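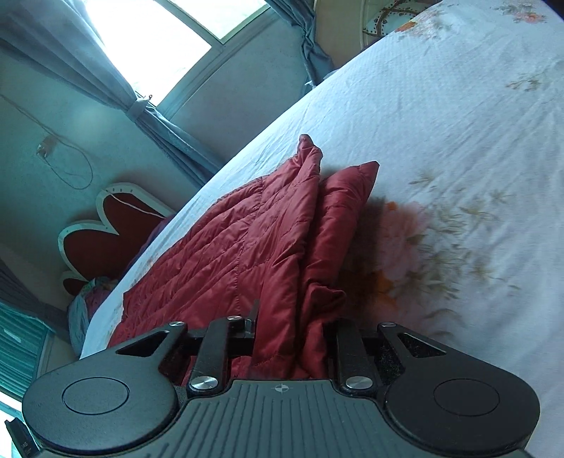 Figure 3.1. A hand-held gripper reaching toward a folded quilted blanket on a bed.

Chapter 3
When the Work Is Shared: Automation and the Housekeeping Staff

Learning goals
After reading this chapter, students should be able to describe how a job is divided into tasks before any of it is automated, explain why soft goods are harder to handle by machine than boxes or bottles, and discuss how new equipment changes the standing of experienced workers.

3.1 A job and its tasks

Making up a room is usually listed in a staffing plan as one job. To the person who does it, the job is a long chain of small tasks: stripping the bed, checking the sheet, folding the blanket, opening the curtains, and noticing whatever the last guest left behind. Machines are seldom brought in to take over a whole job. They are brought in for single tasks, and the tasks that remain are then arranged in a new way among the people on the shift.

The guesthouse at Zurside offers a useful case. The house employed 76 people when its owner, Brundus, began to study which parts of the daily round might be automated. Carts that carried linen between floors came first and caused little debate. Bedding was another matter. A quilt has no fixed shape. It slides, bunches, and hides its own edges, and a worker finds the corner by feel without stopping to think about it.

Sugeng Wuisan, then head of housekeeping, was asked to write down every step of folding a blanket. His first list had two steps. After three weeks of watching his own staff, he submitted a list that ran to several pages. On August 2, 2018, the list was adopted as the basis for training on the new tools.

3.2 What changed for the staff

Workers who had been judged by the number of rooms they finished were now asked to show a task slowly, repeat it, and comment on mistakes. Some welcomed the change. Others felt that they were being asked to give away a skill for which they had never been paid. Ľudovít Hrubý, who represented the staff in talks with Brundus, argued that time spent on demonstration should be counted as skilled work and paid at a higher rate. An agreement was reached in September, although the question of who should benefit from later savings was left open.

The sections that follow examine this agreement in detail and compare it with the one signed at the Tedesco laundry, where the staff had no part in the planning.

Key terms: task, job design, soft goods, demonstration, skill rate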